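Flerkari arm build: frequently asked questions

These questions come mostly from members of the Makamik workshop and from people who write to us after they see the arm on open evenings. The answers are written by Bohdana Ivanyshyn. Lindiwe Ngubane made the wiring and has checked the parts about power.

What is Flerkari?

It is a small table arm with a gripper of two fingers. We build it in a shared workshop, in our free time. The name has no meaning, we only needed a word for the folder.

Is it a kit?

No. The joints and the base are our own design. The controller board is a Trusholm, bought second-hand, and the motor drivers are from Ekinci. If you buy the same board, please look at the firmware version before you connect the motors. Version 2 is the one we use, and we did not test the older one.

How much did you spend?

Until the end of February we had spent 2610 dollars. This includes two motors which Lindiwe burned and one which I burned. It does not include the table.

Why do you use everyday objects for the tests and no printed cubes?

We started with cubes, and the arm became very good with cubes. Then we gave it a cup and it was lost. Now we take things from home. A typical table has a pen holder, a small saucepan and some fruit.
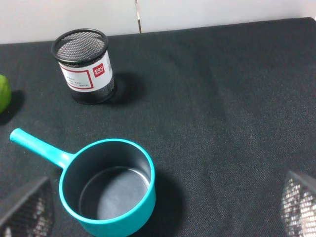
View from the wrist camera: teal saucepan near the open fingers, mesh pen holder behind it.

How do you pick up a saucepan with such a gripper?

We plan for the handle, and the planner must bring the wrist to the correct angle before it goes down. When the pan is close to one finger, the arm must first move sideways. In our early code this step was missing and the finger came down on the rim. Now there is a check: if the distance between a finger and the object is too small, the arm goes up and starts the approach again.

Why is the cloth on the table black?

The bare table gave reflections, and the camera found objects where there were none. A dark cloth solved most of this. It has one disadvantage: dark things are harder to separate from it, and mesh is difficult too.

Can it hold soft things?

Sometimes. A soft thing changes its shape when the fingers close, so the width that we measured before is no longer true. We practice with a terry cloth bundle that has a band around its middle. The narrow part is a good target for the planner, but the band is nearly the same color as the cloth below it, and our edge detection can see two objects in place of one.

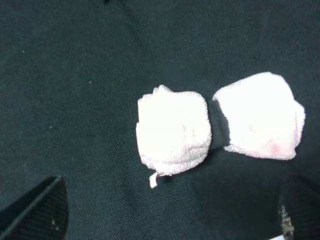
Terry bundle with dark ribbed band, fingers open on both sides.

Why do white objects lose their detail in your pictures?

The exposure is automatic. With so much dark cloth in view, the camera makes everything brighter and white fabric becomes a flat patch. You can fix the exposure by hand. Our value is 3125 microseconds, but this depends on your lamps, so please do not copy it without a test.

Which load can it lift?

The limit in the software is 600 grams. We have not tried to go higher, and I ask members not to change this number on the workshop computer.

Is it safe to stand near it?

Stay behind the tape when the motors have power. The red switch at the table corner cuts the motors but not the board, so the position data is saved. After you press it, the arm will sink slowly. Do not try to catch it.

May I use it myself?

Yes, after a short introduction with Lindiwe or me. Write your name in the notebook beside the computer and bring your own memory stick, because the disk is often full.

Will you publish the files?

The drawings of the fingers are ready and you can ask for them. The drawings of the base still have errors in the hole positions. I will put them on this page when they are corrected.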